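Netdale Residents' Handbook
Section: Shared Rooms and Furnishings

Care of Artificial Flowers and Small Table Arrangements

Artificial flowers are supplied for tables in the upper-floor rooms at Netdale and Brullcombe. They require little attention, but dust settles in the folds of the petals and dulls pale colors first. Residents who use these rooms are asked to observe the following guidance.

Routine dusting

Dust the flowers once every 2 weeks with a soft, dry paintbrush. Hold the bunch by the stems and brush from the center of each bloom outward. A hair dryer on the cool setting may be used for ruffled petals.

Washing

Before washing a bunch for the first time, test one leaf with a damp white cloth. If color transfers to the cloth, dust only. Otherwise, fill a basin with cool water and a few drops of dish soap, dip the heads briefly, and rinse. Do not soak the stems, as wire inside them may rust. Lay the bunch on a towel overnight. Flowers must be fully dry before they are returned to a wooden surface.

Arranging on a small table

Short stems do not stand well in tall vases. A low drinking glass is sufficient for a small bunch. Keep the arrangement below eye level so that people seated opposite each other may speak comfortably. Stems that are too long should be bent back at the base; cutting exposes the wire, which scratches.

Protecting the wood

Place a felt pad or coaster beneath any glass. Wipe spills along the grain with a dry cloth, then with a barely damp one. Phones, keys and other hard objects should be lifted from the tabletop and never slid across it. The Du Plessis tables were refinished in October, and wax polish should not be applied to them.

Pale pink flowers on the wooden table, first picture and last.
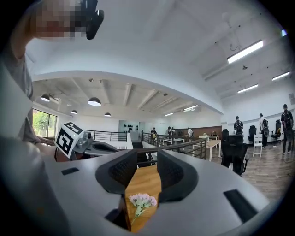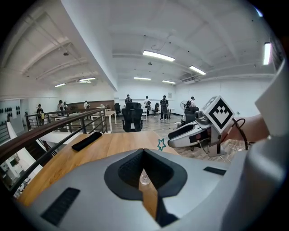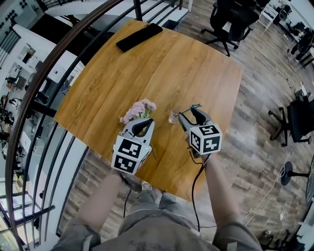 Mpho Mahlangu wrote in to add that a paper bag with a half cup of salt, shaken gently for about a minute with the flowers inside, lifts dust that a brush leaves behind, and that the salt should be shaken out over a sink well away from any polished wood.

Replacement felt pads may be requested from the Dirkodora office, Room 27.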